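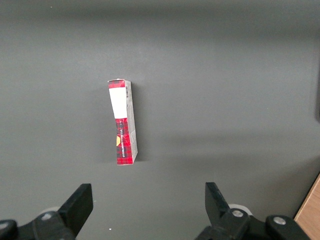 Small Boxes Worth Keeping, and What to Do With Them

Every house has a drawer where small cardboard boxes go to wait for a purpose. Mine held 19 of them before I started using a few.

Picture hooks and thumbtacks. A narrow box with a closing top beats a jar, which you will drop. Tape the bottom flap first. Thumbtacks find a weak seam the way water does.

Used batteries. Stand the box on end by the back door and put a bit of tape over the terminals as each one goes in. Full box, trip to the drop-off.

Seed packets. Cut the top off at a slant and file them upright by planting month. I reach April and find I've bought radishes again.

Labels. If the box already has a plain white patch, write on that. Printed plaid looks cheerful and swallows ink, even black marker. On a busy pattern, stick down a strip of masking tape and write on the tape -- big, in capitals, for the person you'll be in a year.

Creased sides. Slip in a strip of cereal box cut to the same height. It won't be pretty, but it will stand up.

What not to keep: anything that held soap (the smell moves into the seeds), anything greasy, and the box your phone came in, which you are going to keep anyway. Flatten the rest and put them out with the paper.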